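# The Right Arm at Summont

The Equipment Office at Summont was established to keep machines in the condition in which they had been received. Its rules filled one binder. The binder allowed for wear, for collision and for power loss, and it gave a form number for each. It did not allow for an arm that wished to rest somewhere else.

The cell known as Pal had come to the Office from Trurnberg in October, with two arms, two sets of cables and a certificate stating that it had run for 3758 hours without a reportable fault. It was assigned to the ground floor and its bases were bolted down in accordance with the drawing. The left arm was calibrated first and accepted the same afternoon. The right arm was calibrated second, accepted, and entered in the register.

On the following morning the right arm was found to be two degrees from its home position, turned toward the window.

The duty technician completed Form 30, which covers drift. The joint was returned to zero, the bolts of the mounting plate were tested with the torque wrench, and the brake was listened to, as the binder required, for a period of one minute. All of it was in order. The next morning the arm was again two degrees from home, in the same direction.

It is the practice of the Office to suspect the floor before the machine. A level was laid on the table beside each base. The floor was acquitted. The encoder cable was then replaced with one from stores, and the old cable was tested on the bench for 40 minutes and found to be sound. A new home position was written to the controller and confirmed by a second technician, who initialed the page. By morning the arm had moved two degrees from the new home, which placed it exactly where it had been before.

The Office concluded that the arm was consistent. There was no form for this.

A handling check was ordered for November 17, 2025. The purpose was to learn whether the deviation appeared under work or only at rest. The tall teal cylinder was chosen as the test piece, its cord was left unplugged, and the right gripper was to close on it, hold, release and withdraw. The left arm was to stay clear. Readings were to be taken at the base joint each time the arm was drawn back. 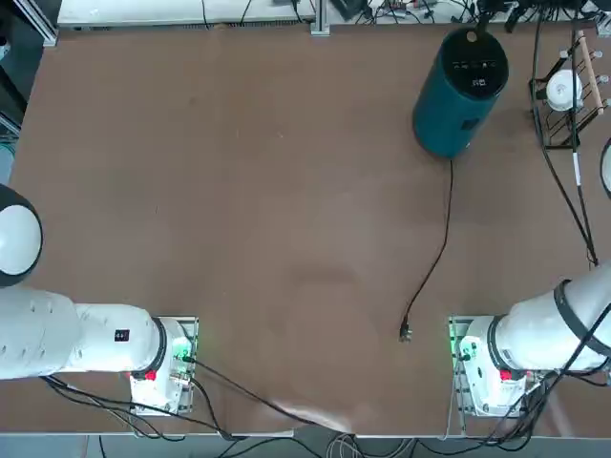
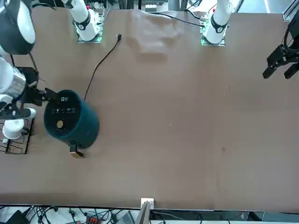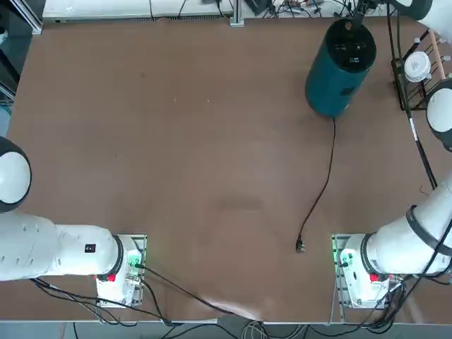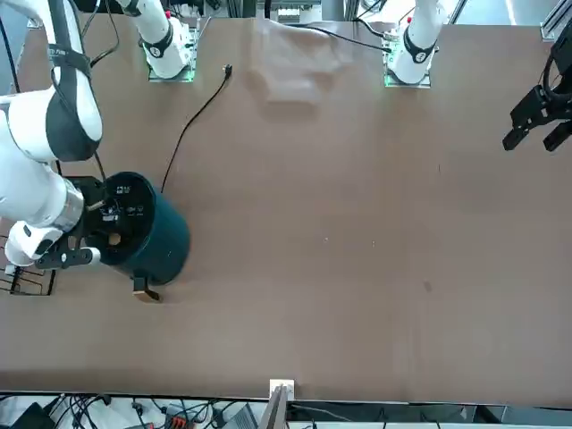

Cell Pal, handling check, with the test piece on the table.

Trutach replied by letter that the arm should be left as it was for one week and the window noted in the file. The letter was short. It observed that a joint brake will settle where the load of the cable lets it settle, that a harness tied in one building may pull differently in another, and that Trurnberg had always parked its cells facing the loading door. Whether the last point was offered as an explanation or as a courtesy, the letter did not say.

The Office did not ordinarily leave a deviation uncorrected. The letter was read twice and placed before the head of section, who asked what the readings had shown. They had shown nothing. Under work the right arm had gone to every commanded position within tolerance. It had closed where it was told to close. The two degrees belonged entirely to the night.

The harness was therefore untied and dressed again, with more slack at the second joint, and the tie points were marked in white pencil so that any change could be measured. The brake was cleaned. Grease was applied in the quantity stated. These tasks were entered on page 566 of the register, and the technician added, in the column reserved for remarks, that the arm had been put away carefully.

In the morning it was at zero. It was at zero on the morning after that, and the file was prepared for closing.

The remark was struck out by the head of section, as the column is intended for part numbers. On the third morning the arm stood at two degrees. The pencil marks had not shifted. The head of section examined them with a lens, dismissed the technician to other duties, and remained for some time at the bench with the register open.

An amended schedule of care for Pal was issued before the end of the month. It lists the torque values, the grease, the interval for the brake and the correct spacing of the harness ties. The final line states that the right arm is to be parked two degrees toward the window, and that this position is to be recorded as home.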